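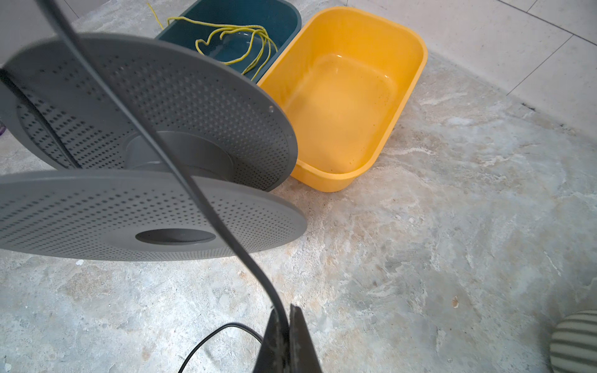
I've been drying my own herbs and apple slices for going on six summers now, and every March I tell myself I'm going to get the gear cleaned up before the garden wakes and I'm rushing. So this weekend I finally dragged everything out onto the concrete and got going. The gray perforated tiers are the part I want to ask you all about, the ones with the rings of little holes and the post in the middle. They came from my aunt's place along with the two basins, the teal and the yellow, and I love them to pieces, but those holes! Last fall I did a big run of Bellini plums (my neighbor's tree, she just calls it that, I couldn't tell you the real variety) and the sugar went down into the holes and set like varnish. I've soaked them, I've scrubbed them, I've gone at single holes with a toothpick while listening to the radio, and I would dearly love to hear there's a better way. Also, does anybody put a liner down for sticky fruit, and does it slow the drying much?

Thanks in advance, you were all so kind about my pear leather.
plumjam_noemi
Posted March 3, 2024

Replies

gardengate
Oh Noemi, I feel this one in my knuckles. Hot water and plain dish soap, and then leave it alone overnight. I know you said you soaked, but did you soak for an hour or did you SOAK? Sugar lets go if you give it enough time. I leave mine in the tub after supper and go to bed, and in the morning a soft vegetable brush takes off nearly all of it. I do the underside first, which sounds backward, but you're pushing the gunk back out the way it came in.

Rurach_Ridge
I'll disagree a little with the overnight soak, with love. I did that for years, and the water is stone cold by nine o'clock and then you've just got cold sugary water sitting there. I'd rather do 2 short soaks, as hot as my gloves can stand, and change the water in between. Yellow basin for the washing and teal for the rinse would be a nice setup if you clear the rope out of the teal one first. I have a pair of tubs like that and I'm strict about which is which, my husband thinks I'm nuts.

gardengate
Well, cold or not, it's worked for me since my kids were in grade school! But I'll grant you the fresh water is a good idea.

oldtin
Check whether yours are okay with really hot water before you follow either of these two. I had a set of plastic trays, not the same make I'm sure, and I poured a kettle straight over one and it warped like a potato chip. It never sat level again, and I had to prop it with a folded bit of cardboard all that season. Hot tap water is plenty.

Rurach_Ridge
Fair point, I should have said hot tap water. No kettles, folks.

Skavcombe Sue
On the liner question, yes, always for plums, and for tomatoes too. I cut rounds of parchment and snip a hole in the middle for the post, and then I prick it all over with a fork so the air can still get up through. It does slow things down some. My plums take most of an extra evening, but I'm not picking at holes with a toothpick, so I call it even. I have tried the reusable mesh sheets and I wasn't crazy about them because the fruit prints itself into the mesh and you end up scrubbing that instead.

beansprout77
I'm going to be the contrary one and say skip the liner. A light wipe of oil on the tray, just the barest amount on a paper towel, and the fruit lifts right off. The parchment always curled up on me and stuck to the slices on the next tier.

Skavcombe Sue
I tried oil once and everything tasted faintly of it, and my dried apples went off by June. Maybe I was heavy-handed. I'm heavy-handed with most things.

plumjam_noemi
You are all wonderful, thank you. I confess my soak was more like 3 hours, so gardengate has me there. I'm going to try the two-water method with hot tap water tonight, the top tier first to see how it goes, and then I'll cut some parchment for this year's plums and try the oil on one tier to compare. The rope is for my bean rows and it will have to live somewhere else, I suppose. If it ever comes untangled I'll let you know.

oldtin
Dry them standing on edge, by the way. Mine hold water in the holes for ages if I leave them flat.

gardengate
And do the center collar with a bottle brush, I always forget that bit.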